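Rubrique : Projets soutenus | Rapports d'étape

Numérisation et mise en ligne du fonds sonore Pacheco -- rapport d'étape n° 2

Le présent rapport couvre la deuxième tranche du projet, consacrée au transfert des bandes magnétiques et à la reprise du catalogue. Il fait suite au premier rapport, qui portait sur l'inventaire et le conditionnement.

Le fonds comprend 351 bandes, déposées par la famille Pacheco auprès de l'association Mutico. Il s'agit d'enquêtes orales menées dans des communes rurales : récits de travail saisonnier, chants de veillée, entretiens sur la transhumance. Une partie des boîtes portait une double cotation, héritée de deux classements successifs. Karabo Gumede a établi la table de concordance entre les deux séries ; elle est désormais close et sert de référence pour tous les fichiers produits.

Transfert des bandes

Le transfert est confié à l'atelier Horngate. Les bandes sont lues à vitesse nominale, sans correction à la source, et converties en fichiers WAV à 96 kHz et 24 bits. Un fichier de consultation compressé est dérivé de chaque fichier de conservation. Les interventions éventuelles (filtrage, correction de vitesse) ne portent que sur les copies de consultation et sont consignées dans la notice.

Douze bandes présentent un syndrome d'hydrolyse du liant et n'ont pas été lues. Elles ont été isolées et feront l'objet d'un traitement thermique avant toute nouvelle tentative. Trois autres comportent des collages dont l'adhésif a migré sur les spires voisines ; Mirta Painemal en assure la réfection manuelle. Ce travail est lent et n'avait pas été chiffré au budget initial. Nous proposons de l'imputer sur la ligne « fournitures et restauration », qui présente un solde suffisant.

Stockage et intégrité

Chaque fichier de conservation existe en trois exemplaires, dont un hors site. Une empreinte SHA-256 est calculée à la réception, puis vérifiée chaque dimanche par tâche planifiée. La vérification a signalé deux écarts en août, l'un et l'autre dus à un renommage effectué après le calcul de l'empreinte. Les fichiers ont été restaurés depuis la copie distante et les droits d'écriture sur le répertoire maître ont été restreints.

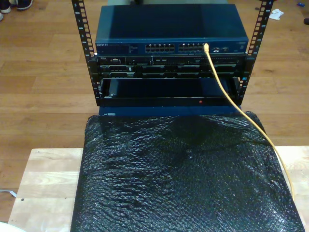 La nomenclature des fichiers a été figée à la suite de cet incident : préfixe du fonds, cote nouvelle, face, numéro de segment. Les anciennes cotes ne figurent plus que dans les métadonnées. Rui Neves a rédigé une note de procédure de deux pages, jointe en annexe B.

Catalogage

Les notices sont saisies dans le logiciel Preko, sur la base d'un profil Dublin Core étendu. Les champs « informateur » et « lieu d'enquête » posent encore des difficultés : les carnets de terrain emploient des surnoms, et plusieurs hameaux ont changé de commune de rattachement. Glória Azevedo a repris ces deux champs à partir des registres communaux. Les cas non résolus sont marqués comme tels -- aucune attribution n'est faite par déduction.

Droits et diffusion

Graça Abreu conduit la recherche des ayants droit. Les enregistrements sans autorisation écrite resteront consultables sur place uniquement. Le modèle de convention transmis avec le premier rapport a été modifié à l'article 3, afin de permettre le retrait d'un entretien sur simple demande.

Écarts par rapport au calendrier

La mise en ligne du premier lot est décalée de deux mois, en raison du temps consacré aux bandes dégradées. La date de fin du projet reste inchangée. Aucun financement complémentaire n'est demandé à ce stade ; seul l'accord du bailleur sur l'imputation mentionnée plus haut est sollicité.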